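Norance Help > Robots and automation > Collecting demonstrations

Do I have to throw away demonstrations because of shiny table and moving cables?

Asked by varnish_bench, 2/22/23

Good evening to all. I have read the older threads about lighting and did not find my case, so I ask it new.

We collect examples by teleoperation for an imitation learning policy. The task is simple to say: the arm goes to a white power strip on a wooden board, presses a switch on it with closed fingers, and returns to the start pose. Two small wooden cubes and a desk lamp stay on the board too, as things which the policy must learn to leave in peace. We record with fixed cameras and with a wrist camera, everything in Bisadano format, one file for one episode.

We have 969 episodes until now. The strip was placed in 9 positions, and in each position we turned it a little between episodes. 82 of the episodes we keep apart and never train on them.

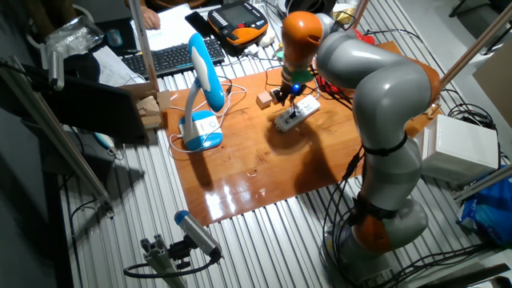
How many positions of the object does one need before the policy stops to memorise them?

It depends more on how the positions are spread than on how many they are. This is what I found in the pinned thread of this forum, and my 9 positions are spread quite well over the board, so I believe this part is in order.

My trouble is different. On the episodes kept apart the predicted motion is close to what the operator did. On the real arm the gripper arrives near the strip, then hesitates, goes up a few centimetres, comes down again, and sometimes it presses on the housing beside the switch. When we switch off the ceiling light on the window side, it becomes better. When we switch it on, it is worse. The board is varnished and it shines strongly. Also the shadow of the arm goes over the wood in front of the strip during the approach, and I don't know if the network uses this shadow as a sort of ruler.
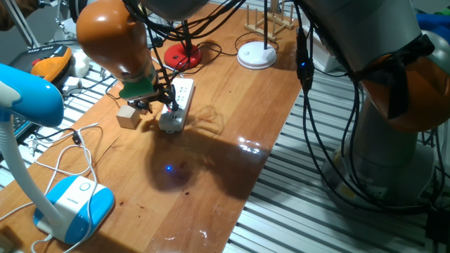 old_encoder commented that a shadow is not always an enemy, and that in his lab a policy was using it to judge the height above the table and became worse when they made the light flat. He asked whether the operators look at the screens or at the real table during teleoperation.

They look at the real table. I had not thought that this is important. We stand at the side and move the leader arm by hand.

What I would like to know, in order of importance for me:
Must I record everything again with a matt surface?
Are the cables in the wrist view a problem? They hang differently each day.
Is it better to add new episodes to the old ones, or to start a clean set?

Thank you for reading so much. I know that I write long.

3 replies

kettle_logic

Just put a cloth on it. Problem solved. We rented a black felt mat from Famirent for a demo and never had reflections again.

(edit: ok, I see that you want to keep the data. Then I don't know. But do put a cloth for the next one.)

tm_cozma

I would not throw away anything yet. I had a similar set at Cozma, smaller than yours, and I wasted a month of March on recording it again when the fault was in another place. Let me go by your points.

The surface. If the policy will work on a varnished board, then it must see a varnished board. A cloth gives you nice pictures and a policy for cloth. What you need is that the glare is not tied to the answer. Look at your episodes and ask: was the bright spot always at the same place in relation to the strip? If the lights are fixed and the cameras are fixed, then in the fixed views the spot stays where it is and the strip moves under it, which is good. In the wrist view the spot travels when the hand travels. There the network can learn "when the spot reaches this corner, go down". Then you change a lamp and it has lost its signal. Your hesitation up and down looks to me exactly like this.

Test for it before recording. Take your held-out episodes and paint a grey patch over the glare in the wrist images only. If the predicted action changes much in the last second before the press, you have your answer. It costs one evening.

The operators. The old_encoder comment is the best thing on this page. When a person looks at the real table from the side, he has information which the cameras don't have. He moves his head, he sees depth, he sees the switch behind the gripper. The policy has only the images. So in the last centimetres the operator does something correct that cannot be learned from the recordings. Ask one operator to do a session only from the camera views. It will be slow and he will complain. If he also presses on the housing, your cameras are not sufficient for the task and no amount of episodes will repair it.

The start pose. You did not write if it is always identical. If it is, vary it.

varnish_bench

I thank you very much, this is more than I hoped. I did the test with the grey patch and the test with the operator, and I report.

The grey patch first. I painted it on all 82 held-out episodes. In the far part of the approach nothing changes. Close to the strip the predicted height changes clearly. So the glare is used, you were right in this.

Then I sat down and looked at the wrist images one after another, which I am a little ashamed to say that I had never done with patience. I had looked always at the fixed views, they are nicer.

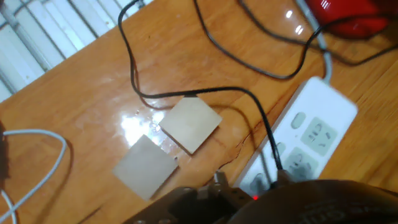 The second test was more unpleasant. I did the session from the screens myself, with 7 attempts. I pressed the switch correctly in two of them. In the others I came on the housing or I stopped before, not knowing how high I was. In the last moment of the approach, the gripper body hides the near part of the strip from the wrist camera, and in the fixed views the fingers cover what I want to see. So I also hesitate, I go up, I come down. It was strange to find that I behave like my own policy.

About the start pose: it was identical in every episode. I will vary it from now.

I have one more doubt. If I move a fixed camera to see the switch better, the old episodes have another viewpoint. Can I mix them?

tm_cozma

You can mix them, but put the new camera as an additional one and leave the old ones where they are. For the old episodes you fill the new view with a blank image and a flag that says it is missing, and in training you drop the new view by chance also from some of the new episodes. Otherwise the network learns that "blank view" means "old lighting" and treats them as two tasks.

About cables, since I forgot it before: I would leave them. If they hang differently each day this is free variation. What I would avoid is a cable that moves only when the hand goes down, that one is again a ruler. Fix it to the link with a strap at two points and leave some slack at the wrist.

And write down the lamp setting for each session in the Bisadano notes field. You will want it later and you will not remember.

wirebrush

Slightly different opinion. I agree with the extra camera, but I would also cut the task in two when you label it. Mark the moment where the fingers first touch the strip. The approach and the press are not the same skill, and in 969 episodes the press is maybe a handful of images at the end of each, so the training gives it almost no weight. Sample those images more often. We did this for a push button on a panel and it helped more than new recordings. I can't promise that it helps with your glare.

Also keep the failed attempts where the operator touched the housing and then corrected. People delete them because they look ugly. For learning to recover they are the useful ones, as long as you mark them.

varnish_bench

I had deleted them. Well, I had moved them in a folder named "bad", so they are still there. I will go through it and mark the moment of contact like wirebrush says, starting with the sessions where the strip lies across the board at an angle.

The new camera is ordered. Until it comes we record with different start poses and with the window light on and off in turns, and I write the lamp setting for each session.

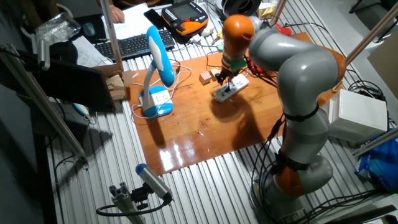
Gripper at the upper end of the power strip, fixed camera.

I have not marked the thread as solved, I would like to first see the policy with the mixed set. If somebody has experience with choosing how often to drop the extra view during training, I would be glad for a starting value.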